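Print this page | E-mail this ticket

Ticket 183 - Label printer skips every other label after roll change
Site: Lestwood, front stockroom
Printer: Rasteck desktop thermal, USB
Status: Resolved
Opened: October 29, 2026

Problem as reported: new roll of Breltis labels went in, and now the printer feeds one blank for every label it prints. Batch of 600 due out today. Pencil and marker are on the table for hand labeling in the meantime.

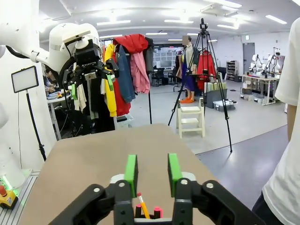
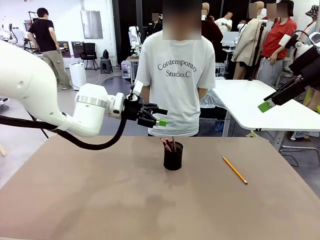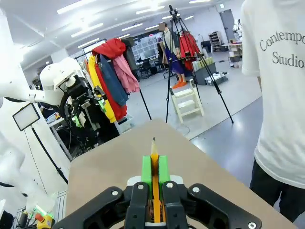
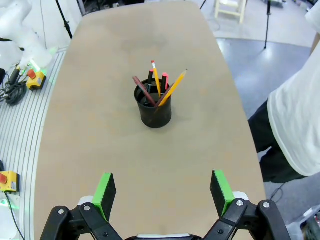 Work table, Lestwood. The yellow pencil is in the gripper in the third photo and in the black cup in the last.

Log

1. Power cycled, reseated the roll. Same result, blank after every label.

2. Ran the self-test with USB unplugged. Still skipping, so the computer is off the hook. Great, that cuts the list in half!

3. Held the feed button to recalibrate. It spat out 10 labels and stopped with a red light. Now we're getting somewhere - it can't find the gap between labels.

4. Cleaned the gap sensor with a dry swab. Lots of paper dust came out (so satisfying). Red light gone, skipping still there.

5. Compared the old core with the new one. Old roll was gap stock, new roll is black mark stock. Same label size, same box color, 900 to a roll. Love it when it's something this simple!

6. Changed media type from Gap to Mark in the driver, slid the sensor over to line up with the marks, recalibrated. Perfect on the first try.

Printed the full 600 with no blanks. Bautista order desk has been told to put the stock type on the request form next time - the two boxes really do look alike.

Leave the media setting on Mark until this case of rolls is used up.

E-mail this ticket | Print this page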